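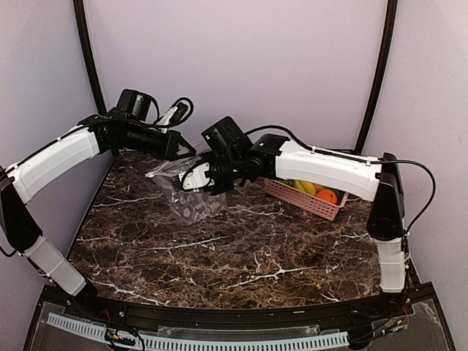 Two robot arms over a marble-patterned tabletop, grippers close to a clear plastic bag.

Audiobook and e-book position sync: changes in the Oditz app
18 Jan 2025

Members who borrow a title in both formats through Oditz will see a change in how the app keeps their place. Until now the app matched the two files by chapter number. If you stopped listening in the middle of chapter 11 and opened the e-book, it sent you to the first page of chapter 11. The new version matches by paragraph.

Matching depends on a timing file supplied with the audiobook. The catalog holds 3,240 titles that can be borrowed in both formats, and not every one has a timing file. Titles that have one now carry the label "Paragraph sync" under the page count. Titles without the label work as before.

The Astomance novels deserve a separate note. Chauvin, the publisher, reissued the first five books in September with revised text, but the audio is still the older reading. Book 5 has a new opening chapter that is missing from the recording, so every chapter number after it is off by one. We have turned off sync for that book. For the other four, the differences are small, mostly corrected spellings of place names and a few shortened paragraphs, and the position should land within a page of where you stopped.
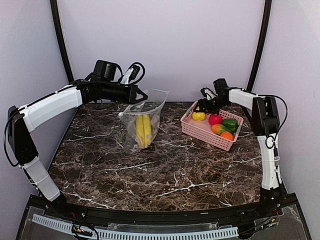 To use the new sync, update the app and borrow both formats on the same card. Open the e-book once while connected so the timing file can download. After that, sync works offline on a single device. Moving between two devices still needs a connection at the moment you close one and open the other.

If the app asks "Go to furthest position?", it is comparing the last saved place in each format. Choosing No keeps both places and does not erase either one. Readers who listen at night and fall asleep may want to choose No and go back by hand. The sleep timer now saves a marker at the time it was set, listed under Bookmarks with a small clock.

Honine readers are a partial exception. The device shows e-book pages only, and it sends its position to the app when it goes to sleep, not at each page turn. Press the power button before picking up the phone. On older Honine models the position may take up to 10 minutes to arrive.

Loan periods have not changed. The two formats still count as two loans and still expire separately. Returning the audiobook early does not affect the e-book, but the sync label disappears from the title until both are on loan again. Notes and highlights stay with the e-book and come back if you borrow the same edition later. A reissue counts as a different edition, so highlights made in the old Astomance e-books will not carry over. Export them from the Notes menu before the old loan ends.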